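Prestimlow Traveling Exhibition: Progress Report to the Jindum Fund
Reporting period: second half of the grant year

Summary
The exhibition based on the illustrated edition of "The Salt Road" is now at its third stop, the public library in Calimlim. Attendance to date is 2955. The grant agreement set no attendance target, but our own plan assumed 12 weeks at each venue, and we have kept to that at the first two.

Touring
The show opened at the Prestimlow gallery, moved to the Drarnumden town museum, and went from there to Calimlim. All 18 framed prints traveled in the crates paid for under the equipment line. One crate latch broke on the way to Drarnumden and was replaced at a local hardware store. No prints were damaged. The glass on the marsh panorama was scratched before the tour started and we have left it as is.

The wall text was reset in larger type after the first venue. The Drarnumden museum asked for a version that could be read from a wheelchair at the narrow end of their upper room, so the label rails now hang lower at every stop. The map panel still has the old spelling of two creek names. A corrected panel is at the printer.

Book sales
We sold 914 copies of the paperback at the venues. Hardcover sales were slow and we stopped shipping them after Drarnumden. As agreed, a share of the proceeds goes to the footpath repair account, and the first transfer was made in December. The second will follow when the Calimlim shop sends its figures. 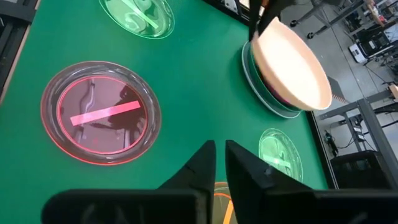
The Calimlim library wrote in its midpoint comments that the reading guide is too long for a school visit, and that most classes get through the first four pages before they have to leave. It asked for a single folded sheet that teachers can hand out at the door, with the longer guide kept for the classroom afterward. We agree, and a draft sheet has gone to the library for review.

School materials
The guide was written for middle grades. High school classes have used it too, mostly the section on how the photographer worked with tides. We had planned a separate high school guide but have put that money into reprinting the existing one, with the Fund's approval.

Budget
Spending is within the grant on every line except freight. Fuel charges on the Drarnumden to Calimlim leg were higher than quoted. The difference was covered from the unused hardcover shipping money.

Next period
The exhibition stays in Calimlim until its closing date and then returns to Prestimlow for storage. Two venues have asked about a further loan and neither has signed. We will send the final accounts with the last book sales figures and a copy of the folded sheet.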